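4.2 The bed as a work surface

We began this part of the study expecting to write about tables. Tables are where the older housekeeping manuals tell people to fold, and both of the apartments we rented for the fieldwork, one in Kikholm and one in Rallovham, came with a good solid one. What we found instead delighted us. In household after household the folding had moved to the bed, and it had moved there so completely that several people laughed when we asked where else they might do it.

The bed has a lot going for it. It is large, it is already clean, and it is usually a few steps from the drawers where the cloth will end up. It is also soft, and this matters more than we had guessed. A cloth laid on a hard tabletop slides when one corner is pulled. On a bedspread it tends to stay put, and people make use of this all the time, leaving a half-folded piece where it is while they turn to pick up the next. One woman in Rallovham called her bed "the only table in the house that holds on to things," and we have borrowed the phrase more than once in our own conversations.

Softness has a price, of course. A crease pressed with the flat of the hand on a mattress is never as sharp as one pressed on wood, and people who cared about sharp creases had worked out their own remedies. The nicest of these was a tray slipped under the bedspread, which gave a firm patch the size of a dinner napkin - just enough for the last fold.

Small cloths turned out to be the richest material of all. Sheets and towels are folded much the same way everywhere, but scarves, napkins and kerchiefs are folded by habit, and the habits differ wonderfully. We sorted what we saw into 7 starting moves, following the scheme laid out by Lindqvist for table linen and adding 2 of our own. The most common was the plain half. The one we came to love was the point-away start, in which the cloth lies flat as a triangle with its tip directed away from the person folding. From there the two lower corners can be brought in, or the whole piece can be rolled toward the tip.

Color plays a part too. A cloth that stands out strongly from the bedspread is easier to square up, and people seemed to know this without ever having put it into words. With a red cloth on a pink speckled spread (Figure 2), the outline is still easy to follow, even though the two colors are close relatives. White on white was another story, and it was there that we saw the most refolding.

Figure 2. A red cloth, roughly triangular, lying flat on a pink bedspread.

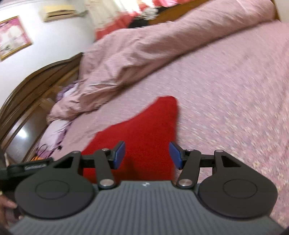
The point-away start was also the one people found hardest to explain. Asked to teach it, they nearly always stopped talking and simply did it again, more slowly. We return to this in Section 5, where the Visen interviews give us a good deal more to go on.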